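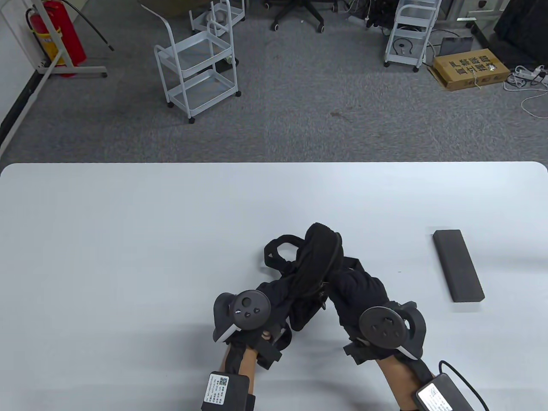

Re: [bag-repair] Folding soft slings for storage, strap in or strap out

the Drikport list archive has two older threads on this and both end with strap in, so I am asking again whether anything has changed. The strap-in fold gives the smaller bundle, but on my bags the buckle ends up pressed against the lining and leaves a mark after a month on the shelf.

Replying inline to the rest. The earlier message, trimmed:

> I have 40 black fabric slings and small backpacks to put away until
> April. They are unpadded except for the shoulder section. The shelf
> bins are the Tarklow shallow type, 288 mm inside depth.
>
> 1. Do you close the buckle before folding?

Yes. An open buckle catches on the next bag's strap loop when the bin is unpacked. Close it, then pull the free end until the slack is out. Do not tighten past that point.

> 2. Which way does the padded section go?

Outward. The padding does not like a sharp fold, and if it is put in the middle of the bundle everything else has to bend over it. Roll it on itself with the smooth face out and let it form one end of the bundle. A rolled section will try to open again. Hold it with one hand while the other presses the air out of the body, working from the base toward the zipper. Leave the last few inches of zipper open until the air is out.

> 3. How flat is flat enough?

I use a flat bar as a gauge and as a weight. Lay the bag diagonally on the table, flatten the body by hand, then set the bar across it for a minute or two. A bag that springs back above the bar's height after the bar comes off still has air in it, or something in a pocket. Check the pockets. In a batch of 80 that we did for the Onwood loan shelf, the usual cause was a folded rain cover in the bottom compartment.

Any straight, heavy, non-marking bar will do. Avoid bare steel on coated fabric.

> 4. The instructions in the Mahama guide say to fold in thirds.
> Mine will not stay in thirds.

The guide assumes a rectangular body with a stiff back panel. A soft sling has neither. On a tapered body the thirds are unequal and the bundle walks open at the narrow end. The sequence I have settled on:

1. Empty all pockets. Shake the bag out upside down.
2. Lay it on a hard, clear table with the back panel down.
3. Pull the main strap straight out to one side. Remove twists.
4. Find the small loop at the top and lay it flat along the seam.
5. Smooth the body from the center to the edges.
6. Fold the wide end over once, to just past the middle.
7. Roll from the narrow end to meet it.
8. Wrap the strap around the bundle once and tuck the end under itself.

Step 3 is where most of the time goes. If the strap is laid over the body at this stage, a twist is hard to find by touch, particularly with gloves on, and black strap on black fabric is hard to find by eye.

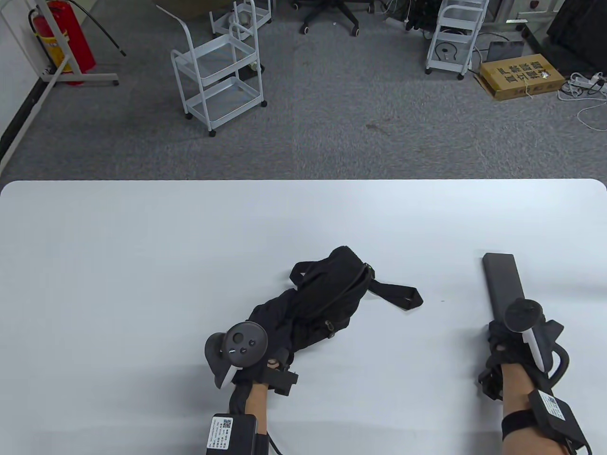
Fig. 2. Strap extended to the side of the bag, bar to the right.

On the strap mark: with the wrap in step 8 the buckle sits on the outside of the bundle and touches the outer fabric only. I have not had marks on linings since changing over. The bundle is thicker by the height of the buckle. Bins packed buckle up, buckle down in alternate rows lose very little space. I have not tried this with metal hardware.

> 5. Do zipper pulls need to be taped?

No. Tape leaves residue. Turn the pull so it lies along the seam and roll over it.

> 6. Labels?

Leave the sewn tags alone. For shelf numbers use a paper tie tag on the top loop. Ours run to 164 at present, and a tie tag can be read without taking the bundle out of the bin, provided all the loops face the front.

One open item from my side. Slings with a webbing strap hold the tuck in step 8 well. Slings with a tubular strap do not, and a rubber band is a poor substitute over a whole winter. If anyone has a method for tubular straps that needs no extra hardware, please post it to the list with the strap width.

--
Sent to bag-repair. Trim quotes when replying.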